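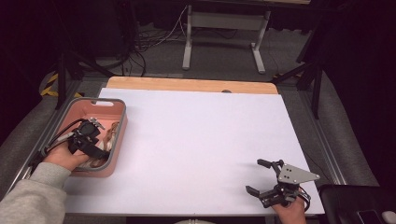 스토타리 양손 그리퍼 키트: 천 다루기 작업 모음

플릴라우(Plillau)의 스토타리(Stotari)는 사람이 양손에 하나씩 쥐고 쓰는 핸드그리퍼 키트입니다. 로봇 팔을 들여놓기 전에 작업 시연을 기록해 두려는 팀을 대상으로 판매와 대여를 함께 하고 있습니다. 이 페이지에는 상자에서 천을 다루는 작업과 탁자 위의 의류를 다루는 작업을 모았습니다. 사진과 함께 키트 구성, 작업 요령, 대여 조건을 적었습니다.

글은 파르빈 칸(Parveen Khan)이 쓰고, 장비 관련 내용은 제라르도 파리나(Gerardo Farina)가 확인했습니다.

상자에서 꺼내기

왼손 그리퍼는 분홍색 상자 위에서 집게를 아래로 향하고, 오른손 그리퍼는 흰 보드 바로 위에서 벌린 채 대기합니다.
스토타리로 천을 다룰 때 가장 많이 쓰는 배치입니다. 한 손이 상자 쪽을 맡고 다른 손은 내려놓을 자리 가까이에서 기다립니다.

꺼내기 작업은 손목 각도가 결과를 좌우합니다. 집게를 비스듬히 넣으면 손가락 바깥면이 상자 벽에 먼저 닿고, 그 상태에서 힘을 주면 천보다 상자가 먼저 움직입니다. 처음 쓰는 분께는 상자 안쪽 벽에서 조금 떨어진 지점을 골라 수직에 가깝게 내려가도록 안내합니다. 천이 뭉쳐 있으면 가장 높이 솟은 주름을 집습니다. 바닥에 깔린 부분을 집으려고 하면 한 번에 여러 겹이 물리기 쉽습니다.

들어 올릴 때는 상자 테두리를 완전히 벗어난 다음 옆으로 옮깁니다. 빨리 끝내고 싶은 마음에 대각선으로 빼면 천 끝이 테두리에 걸립니다. 걸린 시연도 버리지 말고 따로 표시해 두시기 바랍니다. 나중에 어떤 경우에 실패하는지 확인할 때 쓰입니다.

작업면

흰색이나 옅은 회색의 무늬 없는 면을 권합니다. 나뭇결이 뚜렷한 탁자라면 보드를 한 장 덮는 것으로 충분합니다. 보드가 밀리지 않도록 뒷면 네 귀퉁이에 미끄럼 방지 패드를 붙이고, 보드 끝이 탁자 밖으로 나오지 않게 맞춥니다.

상자는 높이가 낮고 벽이 단단한 것이 편합니다. 부드러운 바구니는 집게가 닿을 때마다 모양이 바뀌어 시작 상태를 맞추기 어렵습니다. 상자 위치를 매번 똑같이 둘 필요는 없습니다. 다만 작업자의 팔꿈치가 몸에서 지나치게 멀어지지 않는 범위에서 바꾸시기 바랍니다. 팔이 멀어지면 손목이 꺾이고, 오래 하면 어깨부터 아픕니다.

케이블

유선으로 쓸 때는 케이블을 그리퍼 뒤쪽에서 한 번 느슨하게 돌려 여유를 둡니다. 작업자가 팔을 끝까지 뻗었을 때 팽팽해지지 않으면 됩니다. 너무 길게 늘어뜨리면 상자 테두리에 닿거나 천과 함께 집힙니다. 세션을 시작하기 전에 양손을 작업 영역의 네 귀퉁이로 한 번씩 가져가 보면 길이가 맞는지 금방 알 수 있습니다.

바닥으로 내려가는 케이블은 작업자의 발이 닿지 않는 쪽으로 모으고, 통로를 지나는 구간에는 덮개를 씌웁니다. 덮개는 키트에 들어 있지 않습니다.

의류 다루기

납작한 수건과 달리 의류는 어느 쪽이 위인지부터 찾아야 합니다. 스토타리 사용자 가운데 가장 많은 문의가 들어오는 작업이고, 로제르 매킨타이어(Rosaire McIntyre)가 진행하는 반나절 교육도 대부분 여기에 시간을 씁니다.

교육에서는 순서를 이렇게 잡습니다.

먼저 뭉친 옷에서 끝단이나 테두리를 찾습니다. 몸판과 색이 다른 테두리가 있는 옷은 찾기 쉬우므로 첫 연습용으로 좋습니다.
찾은 끝단을 한쪽 집게로 얕게 집습니다. 깊게 물면 안쪽 천까지 딸려 옵니다.
그 상태로 살짝 들어 올려 반대쪽 끝이 드러나게 합니다.
다른 쪽 집게로 드러난 끝을 잡고 양손을 천천히 벌립니다.
탁자에 내려놓을 때는 먼 쪽부터 닿게 합니다.
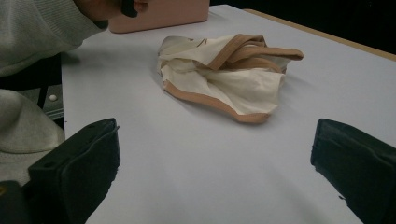
얇은 천은 집었다는 느낌이 손에 거의 전해지지 않습니다. 그래서 처음 며칠은 필요 이상으로 세게 쥐게 되는데, 방아쇠를 끝까지 당기지 않아도 대부분의 옷감은 잡힙니다. 당기는 깊이를 익히려면 같은 옷 한 벌을 정해 놓고 집었다 놓기만 되풀이하는 편이 빠릅니다. 스베바 마르케티(Sveva Marchetti)는 교육 때 참가자에게 첫 시간 내내 이 연습만 시킵니다. 지루하다는 의견이 많지만 오후 작업 속도를 보면 차이가 납니다.

끈이나 띠가 달린 옷은 별도로 분류하는 것이 좋습니다. 띠가 서로 겹쳐 있으면 집게가 한 가닥만 잡았는지 두 가닥을 같이 잡았는지 위에서 구별하기 어렵습니다. 띠 끝이 바깥으로 나와 있을 때는 그 끝부터 집고, 끝이 보이지 않을 때는 몸판을 먼저 펴서 띠가 드러나게 합니다. 작업 지시서에도 두 경우를 나누어 적어 두면 작업자마다 방법이 달라지는 일이 줄어듭니다.

앉아서 할지 서서 할지도 자주 묻는 내용입니다. 꺼내기처럼 위에서 내려가는 동작은 서서 하는 쪽이 편하다는 분이 많고, 펴기와 접기는 앉아서 하는 쪽이 오래 갑니다. 앉을 때는 의자를 평소보다 높게 맞춥니다. 팔꿈치가 탁자 면보다 조금 위에 오면 알맞습니다. 소매가 넓은 옷은 천 위를 쓸고 지나가므로 손목에 붙는 옷을 입으시기 바랍니다.

키트 구성

왼손용 그리퍼와 오른손용 그리퍼 각 하나
교체용 손가락 한 쌍
연결 케이블과 고정 끈
기록용 소프트웨어 사용권
천 다루기 작업 지시서 11종
운반 가방

작업 지시서는 꺼내기, 펴기, 반 접기, 옮기기 같은 기본 동작부터 시작해 뒤로 갈수록 양손을 함께 써야 하는 작업이 나옵니다. 인쇄본과 편집 가능한 파일을 같이 드리므로 현장에서 쓰는 물건 이름으로 바꾸어 쓰실 수 있습니다.

교체용 손가락은 표면이 매끈한 것과 결이 있는 것 가운데 고를 수 있습니다. 얇고 미끄러운 옷감에는 결이 있는 쪽이 낫고, 올이 성긴 니트에는 매끈한 쪽이 낫습니다. 결이 있는 손가락으로 니트를 다루면 올이 걸려 나오는 일이 있습니다.

점검과 관리

손가락은 개폐 1000회마다 나사를 다시 조입니다. 횟수는 소프트웨어 첫 화면에 표시됩니다. 천에서 나온 보풀이 손가락 안쪽 홈에 쌓이면 완전히 닫히지 않으니 하루 작업이 끝나면 마른 솔로 털어 냅니다. 알코올은 손가락 면에만 쓰고 몸체에는 쓰지 않습니다.

닫힘 위치가 좌우 다르게 느껴지면 영점 맞추기를 다시 실행합니다. 그래도 차이가 남을 때는 손가락을 서로 바꾸어 끼워 보시고, 차이가 손가락을 따라가면 손가락만 교체하면 됩니다. 몸체 쪽 문제로 보이면 분해하지 말고 보내 주십시오.

알려진 불편

무게에 관한 의견이 가장 많습니다. 짧은 작업에서는 문제가 없지만 쉬지 않고 이어서 하면 손목이 먼저 지칩니다. 작업자 두 명이 번갈아 하는 일정이 가장 무난했고, 혼자 할 때는 작업 종류를 중간에 바꾸는 방법이 도움이 되었습니다.

손이 작은 분은 방아쇠까지 거리가 멀다고 합니다. 플로르켐햄(Florkemham) 작업실에서 시험한 짧은 방아쇠는 8월부터 주문할 수 있습니다. 기존 키트에도 끼울 수 있고, 교체에 특별한 공구는 들지 않습니다.

두꺼운 담요나 솜이 든 이불에는 스토타리를 권하지 않습니다. 집게가 벌어지는 폭이 모자라 가장자리밖에 잡지 못합니다. 이런 품목이 주된 작업이라면 주문 전에 먼저 문의해 주시기 바랍니다.

대여 조건

대여는 29일 단위입니다. 기간은 장비를 받으신 다음 날부터 셉니다. 한 곳에서 동시에 빌릴 수 있는 수량은 2세트까지이며, 더 필요하면 구매 견적으로 안내합니다. 연장은 반납 전에 신청하시면 되고, 다음 예약이 잡혀 있을 때는 어려울 수 있습니다.

운송은 드보르자체크(Dvořáček)가 맡습니다. 반납할 때는 받으신 가방에 그대로 넣고 케이블은 접지 말고 둥글게 감아 주십시오. 지난 대여분에서 수리가 필요했던 케이블은 대부분 꺾인 자리에서 끊어졌습니다.

정상적으로 사용하다가 닳은 손가락은 비용을 받지 않습니다. 분실한 부품과 떨어뜨려 깨진 몸체는 부품값을 청구합니다. 기록된 데이터는 사용자 컴퓨터에만 저장되고 반납 장비에는 남지 않습니다.

교육과 문의

반나절 교육은 플로르켐햄 작업실에서 오전 9시에 시작합니다. 다루실 옷감이나 의류를 직접 가져오시면 그 물건으로 연습합니다. 세탁이 끝난 것으로 가져와 주십시오. 방문 교육은 구매 고객에게만 제공합니다.

교육 일정과 대여 예약은 피에리나 루소(Pierina Russo)가 담당합니다. 문의하실 때 작업 종류, 탁자 크기, 작업자 수를 함께 적어 주시면 알맞은 손가락과 케이블 길이를 정해 답변드립니다.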